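17 April 2020

Snack table, packaging notes

Table laid with the usual mixed lot: water bottle, Pepsi can, bagged goods. Purpose is to settle the item list before Margarida Lobo writes up the packaging types for Kultau.

Water bottle. Clear, ridged body, white screw cap, white-and-blue label low down. The ridges throw a lot of reflection, so outline checks should use the cap and the label edge and ignore the wall between them. Enter under rigid/transparent for now – Juraj wants a separate class for thin-walled bottles, to be discussed.

Can. Rigid, opaque, no issues. Keep it towards the back left of the table, where it doesn't block anything flat.

Bags. These need the most work. The tortilla chips (sea salt, multigrain) lie flat and crinkle across the front panel, so any width taken off the print is unreliable. Measure crimp to crimp or not at all. Zdeňka's sheet from August has 189 mm against one of the bags without saying which. Struck out. 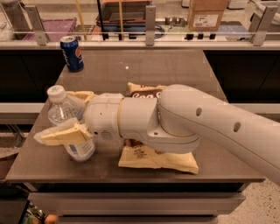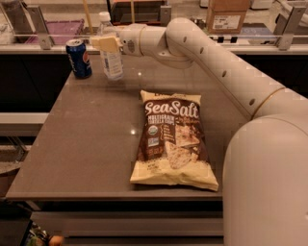 Bottle and can standing, bagged snacks lying flat. Tortilla chip panel legible in the second only.

Item codes still clash with the old Biltwood list at two places, 43 and 1,536. Old numbers to be retired, new ones from Štefánia.

Bags to be logged face up, long side noted, no smoothing out by hand beforehand. Bottles logged with cap on.

To do:
– reprint the sheet with a column for crimped edges
– ask Eduard whether cans go under drinks or under rigid
– spare bags back in the cupboard, lying flat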